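Jallero play veggie set – four stars from me

I paid $45 for this back in February and figured it'd last a month. Still going! The colours are what sold me, especially the bright orange carrot with its little red dashes, and the purple eggplant looks great with the blue plate.

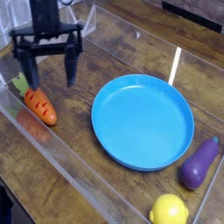 Định Đặng reckons the Seterwood set is nicer in the hand but costs more to replace when bits go missing under the couch.

Fair enough, and bits do go missing. Mine get a rinse in the sink after every "dinner" and the paint hasn't budged, leaves included.

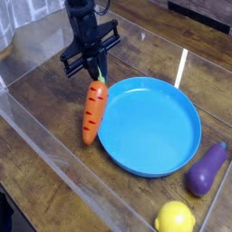
The plate could be a size smaller for my liking – it takes up half the toy basket – and I'd have happily swapped it for two little bowls. I'd buy the set again for my niece, who turns six soon.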